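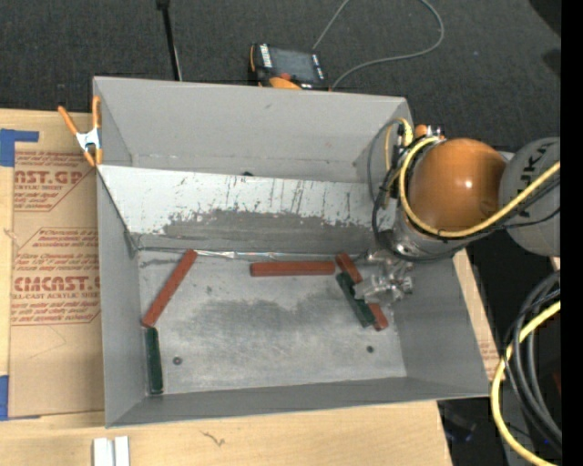 4.2 Replacing the Filter Cartridge

Applies to Cilar under-sink units with the twist-lock housing. For units with the bolted housing, see Section 4.3.

1. Close the cold water shutoff valve under the sink.
2. Open the filtered water faucet and leave it open until the flow stops.
3. Place a towel and a shallow pan under the housing.
4. Turn the housing to the left and lower it straight down.
5. Remove the used cartridge. Discard it with household trash.
6. Wash the inside of the housing with warm water and dish soap. Rinse well.
7. Check the O-ring. Replace it if it is cracked, flat or stretched (part no. 41).
8. Insert the new cartridge with the arrow pointing up.
9. Raise the housing and turn it to the right until it locks. Hand-tighten only.
10. Open the shutoff valve slowly and check for drips.
11. Run the faucet for 23 minutes before drinking the water.

NOTE: Cloudy water is normal for the first 2 days of use and is caused by trapped air.

CAUTION: Do not use petroleum jelly on the O-ring. Use silicone grease only.

CAUTION: Do not connect the unit to a hot water line.

If the housing still drips after step 10, close the valve, reseat the O-ring and repeat steps 9 and 10.

Pravora Water Products | Customer Service | Rev. Apr 23, 2019 | Back to top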